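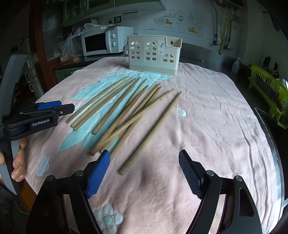
How to Sort Out Locker Room Seating for Your Rec Hockey Team

571 shares | 2 comments

I've played for the Jarkum women's team for long enough to know that who sits where matters a lot more than it should. The same four people get the bench by the door, the goalie gets a whole corner, and the new girl ends up lacing her skates in the hallway next to the vending machine. (I was the new girl. It was February. That hallway is cold!)

When I took over as captain I decided to fix it, and it went better than I expected. If you want to try it with your own team, you need a quiet half hour before the season starts and one person who doesn't mind being grumbled at.

Start with the goalies. Give them their space and don't put it up for debate, because all that gear has to go somewhere. Our goalie, Eun-ji Ban, also likes to be left alone before a game, so she gets the far end and we all know not to ask her about work until after.

Next, ask if anyone has a real need. Bad knees, a brace that takes forever, someone who always comes straight from a late shift and has to squeeze in at the last minute. Ask by text, one at a time – people won't bring up a bad hip in front of the whole group.

Everyone else draws for a spot. 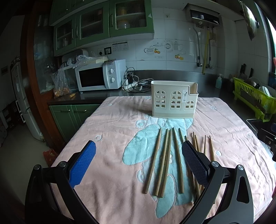 The draw works best if you do it somewhere that isn't the rink, with food, when no one's in a hurry. You don't have to buy anything for it either. Plain light wooden chopsticks like those are perfect, since they're thin and they all look alike. Write a seat number small on one end of each, hold them in your fist with the numbers hidden, and let people pull. Rookies pull first. That's my one firm rule, and yes, I got complaints.

Once the draw is done, write it down and send it to the group chat right away. We tape a copy inside the door at the Rostami rink too, and so far it has only been torn down once.

Let people trade if they both want to, but make them wait until after the first two games. Hyun-seo Pyo drew the seat between our two loudest defenders and begged me to move her. I said wait. By the third game she was louder than both of them, and now she won't give that spot up!

Redraw at midseason. You'll be tempted to skip it if things are going well, and we did skip it one year, and by the playoffs the bench by the door had turned into a private club again. So put it on the calendar with your ice times and bring snacks.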